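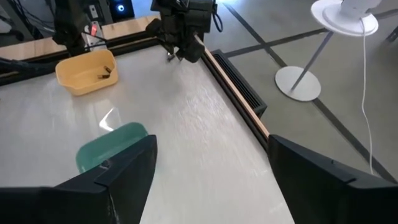
Ticket: follower arm lags behind the hand lead, Kulta sorting job

Right, I'm back on the bin task and the left arm is still trailing my hand! It's fine for small moves, then I swing towards the far bin and it wanders in late.
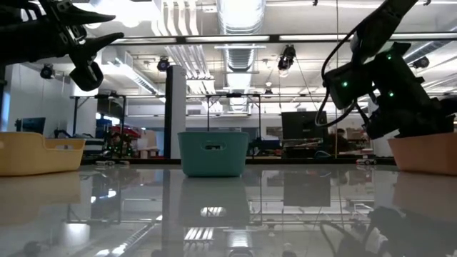 I swapped the cable, restarted the Kulta software (twice, sigh) and did 40 more demos. 71 ms of lag at worst, which is a lot when you're trying to pinch something tiny. 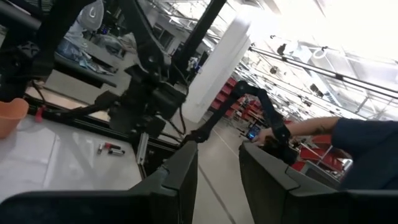
Step 2: smoothing filter

Found it set to 1,000 in the Valtthorpe profile, so I dropped it right down and had another go at guiding the grippers.
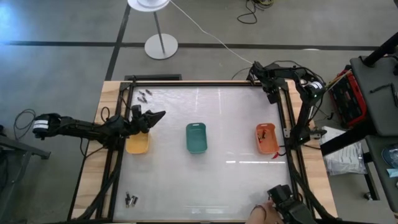

Much nicer to drive! I'm leaving this open until I've done a full afternoon on it.

Comments (2)

apaza_bench: Same on ours, check the right arm's profile too.

movudport_lab: What did you drop it to?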